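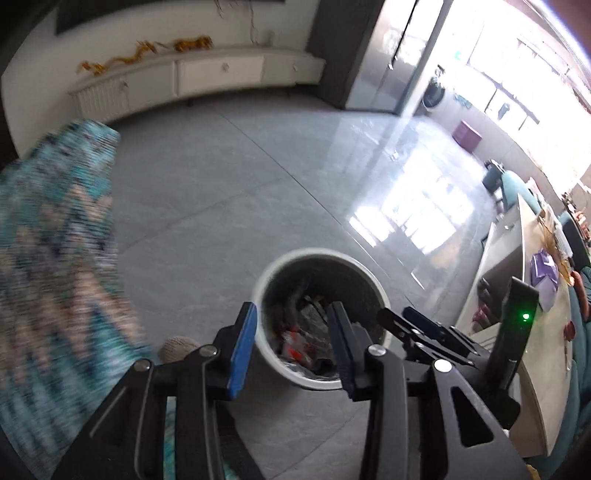 Jatum pide que la lista distinga entre el aviso de temporal recibido y el aviso de temporal efectivamente expuesto en el tablón, pues en la revisión anterior ambos figuraban en una sola casilla. Se acepta la observación y se desdobla el punto 2.

Tiempo de lectura: 5 minutos

Inicio | Avisos | Estaciones | Mareas | Listas de control | Contacto

LISTA DE CONTROL DE LA ESTACIÓN METEOROLÓGICA COSTERA DE CLILTIDPORT
Inspección previa a la temporada de temporales
Fecha de la inspección: 15 de agosto de 2020
Expediente: 402
Inspección precedente: mayo

Valoraciones: C (conforme), CO (conforme con observaciones), NC (no conforme), NP (no procede).

1. Recepción de boletines

1.1 El receptor de boletines permanece encendido y sintonizado. C
1.2 El boletín de la mañana se archiva con hora de entrada. C
1.3 El boletín de la tarde se archiva con hora de entrada. CO
Comentario: faltan las horas de entrada en dos boletines. El contenido está completo. Se anotará la hora en el margen superior derecho, como en los de la mañana.
1.4 Existe un medio alternativo de recepción y se ha ensayado. C

2. Difusión de avisos

2.1 Aviso de temporal recibido y registrado. C
2.2 Aviso de temporal expuesto en el tablón del muelle. CO
Comentario: el tablón conserva avisos caducados junto al vigente. Deberán retirarse en el momento de la cancelación.
2.3 Las señales visuales del mástil corresponden al aviso en vigor. C
2.4 La altura de las olas se expresa en metros y la velocidad del viento en nudos. NC
Comentario: un parte local mezcla nudos y kilómetros por hora en la misma línea. Se reitera que la unidad de uso en los partes marítimos de esta estación es el nudo. La conversión, cuando se solicite, irá en hoja aparte.

3. Anemómetro y veleta

3.1 Mástil vertical, vientos tensados y anclajes sin holgura. C
3.2 Cazoletas íntegras y giro libre. C
3.3 Orientación de la veleta comprobada con el norte verdadero. CO
Comentario: el personal de Werkar, a cargo del mantenimiento, corrigió la orientación durante la visita. Queda pendiente incorporar la corrección a la ficha del instrumento.
3.4 Cableado protegido contra la sal y la abrasión. NC
Comentario: el tubo protector está agrietado en el tramo inferior. El acceso al mástil queda restringido con viento fuerte hasta su sustitución.

4. Pluviómetro y abrigo meteorológico

4.1 Embudo limpio y nivelado. C
4.2 Ensayo de vertido con 100 mililitros de agua. C
4.3 Abrigo ventilado, con la puerta orientada al norte. C
4.4 Termómetros de máxima y mínima puestos a cero tras la lectura. C
4.5 Vegetación recortada en el entorno del abrigo. CO
Comentario: el seto del lado este ha crecido desde mayo. Se solicita su poda antes de las primeras lluvias.

5. Barómetro

5.1 Lectura contrastada con el instrumento patrón. C
5.2 Reducción al nivel del mar aplicada según la tabla vigente. CO
Comentario: junto a la tabla vigente se guarda la anterior. Procede archivarla en otro lugar.

6. Seguridad del personal

6.1 Arnés y casco disponibles para los trabajos en el mástil. C
6.2 Ningún trabajo en altura con aviso de tormenta eléctrica en vigor. C
6.3 Chalecos salvavidas para la lectura de la regla de mareas. C
6.4 Barandilla del pantalán firme en toda su longitud. NC
Comentario: un montante cede al empuje lateral. La lectura de la regla se efectuará desde tierra hasta que se repare.
6.5 Alumbrado de emergencia en la sala de observación. C

7. Energía de reserva

7.1 Batería auxiliar al 100 por ciento al inicio del ensayo. C
7.2 Conmutación automática sin pérdida de datos. C
7.3 Combustible del generador almacenado en recinto ventilado. NP

Observaciones adicionales

Sheikh propone trasladar la regla de mareas al dique interior. La propuesta excede el alcance de esta lista y se remite al plan de adaptación costera con horizonte 2050, en cuyo apartado de instrumentación podrá valorarse.

Los puntos 2.4, 3.4 y 6.4 requieren acción correctora documentada. Los puntos valorados CO se verificarán en la siguiente inspección ordinaria, sin visita intermedia.

Copia de esta lista se conservará en la sala de observación, junto al registro de boletines.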